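Chapter 2
The County Court and Its Customers

Few people enter a county court on purpose. The one at Gronby opened in 1852 to settle small debts quickly and cheaply, and has been managing one or the other ever since.

Its early judges sat for 40 days a year and were expected to know the price of a pig. Many did. Appeals were rare, mostly because they cost more than the pig.

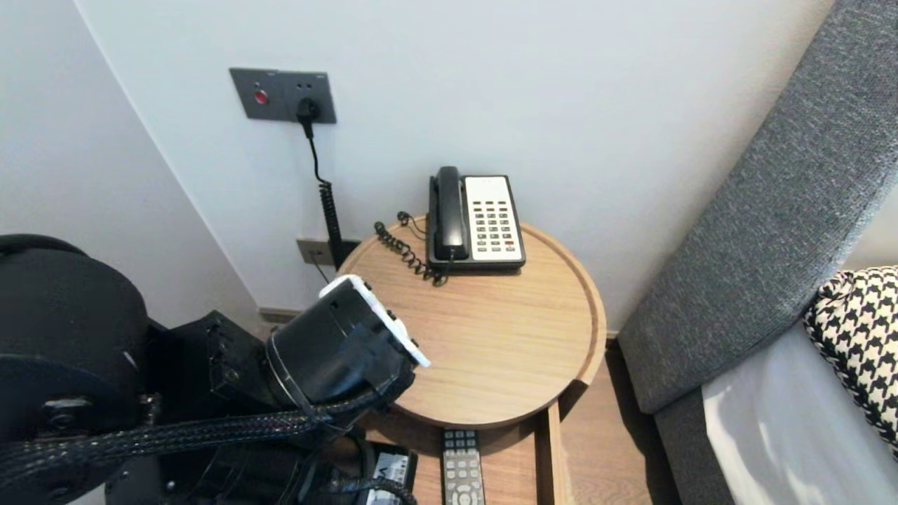
2.1 Who may bring a claim?

Anyone owed money, and a good many who merely feel they are. Dorottya Hajdu's study of the Gronby registers, to which we return below, begins with a quarrel over a gate.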